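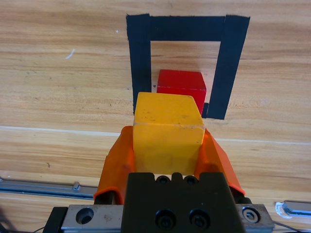 Pre-Visit Inspection, Demonstration Table
Site: Forkell hall, Priltville
Inspector: Brigitta Oberholzer
Operator: Lefteris Deligiannis
Inspection started 9:15, visitors due Thursday

1. Gripper fingers
Status: OK
Comment: No tears found on the orange fingers. Recheck grip at midday.

2. Mount screws
Status: OK
Comment: Hex sockets clean. Torque not measured, driver out for calibration.

3. Blocks
Status: OK with remark
Comment: Yellow block scuffed and specked, corner looks chipped. Usable. Check for splinters before visitors handle it.

4. Target zone tape
Status: Minor
Comment: Black tape edges ragged. Press down or replace. L.D. to do.

5. Stacking task
Status: OK
Comment: Red at the bottom, then yellow, green on top. Task sheet 1,017 applies.

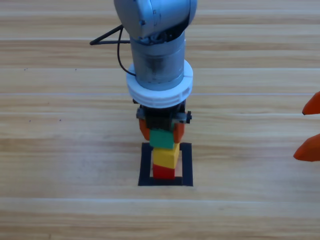
Item 5: green block in the gripper, on top of the yellow and red.

6. Visitor barrier
Status: Open
Comment: Set at 985 mm from the table edge. Watham asks for 2,000 mm with school groups. Move before opening.

7. Emergency stop
Status: OK
Comment: Pressed from both operator positions. Arms stopped each time.

8. Group size
Status: OK
Comment: Limit 30 per session. Gkikas to hold the door list.

Release: conditional on items 4 and 6.
Signed: B. Oberholzer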